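Modul Arbeitsplatzorganisation und Gerätepflege
Begleittext zur Lehreinheit 2: Der mobile Arbeitsplatz
Lehrgangsleitung: Helge Sandberg
Übungsbetreuung: Ulises Daza

Gegenstand der Einheit

Behandelt wird das geordnete Verstauen der kleinen Ausstattung, die Beschäftigte mit wechselndem Arbeitsort täglich mitführen. Dazu zählen Notebookhülle, Maus, Brillenetui, Telefon sowie etwaige Originalverpackungen. Die Einheit setzt die Kenntnis des Begleittextes zur Schreibtischordnung voraus.

Begriffe

Als Transportgut gilt jeder Gegenstand, der den Arbeitsplatz am Ende der Nutzungszeit verlässt. Standgut verbleibt am Platz. Verpackungen bilden eine eigene Gruppe; sie werden nach Ablauf der internen Aufbewahrungsfrist entsorgt oder an die Ausgabestelle Trullwood zurückgegeben.

Vorgehen

Vor dem Packen werden alle Gegenstände auf einer freien Tischfläche ausgelegt. Kleinteile liegen in einer Reihe an der hinteren Tischkante, die Hülle liegt vorn und bleibt zugänglich. Eine schräge Lage der Hülle ist zulässig, sofern der Reißverschluss ohne Umgreifen erreichbar ist.
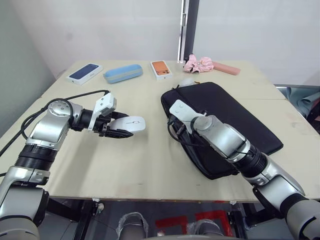 Die Maus wird als Einzelstück behandelt. Sie gehört nicht in das Hauptfach der Notebookhülle, da sie dort punktuell auf den Gerätedeckel drückt. Vorzusehen ist ein Außenfach oder ein gesonderter Beutel. Funkmäuse sind vorher auszuschalten. Brillenetuis werden geschlossen transportiert und nicht unter schwere Gegenstände gelegt.

Bei Telefonverpackungen ist vor der Ablage zu prüfen, ob Zubehör oder Belege darin verblieben sind. Der Aufdruck auf dem Deckel ist kein Nachweis über den Inhalt. Maßgeblich bleibt die Inventarliste Kovum, in der für den laufenden Lehrgang 38 Positionen geführt werden.

Hinweise zur Übung

Die Teilnehmenden arbeiten paarweise. Eine Person packt, die andere führt das Protokoll; anschließend wird gewechselt. Das Protokoll ist bis Ende Februar bei Herrn Daza einzureichen. Insgesamt sind 100 Punkte erreichbar.

Zur Vorbereitung: Skript Steinarsdóttir, Abschnitt »Taschen und Hüllen«.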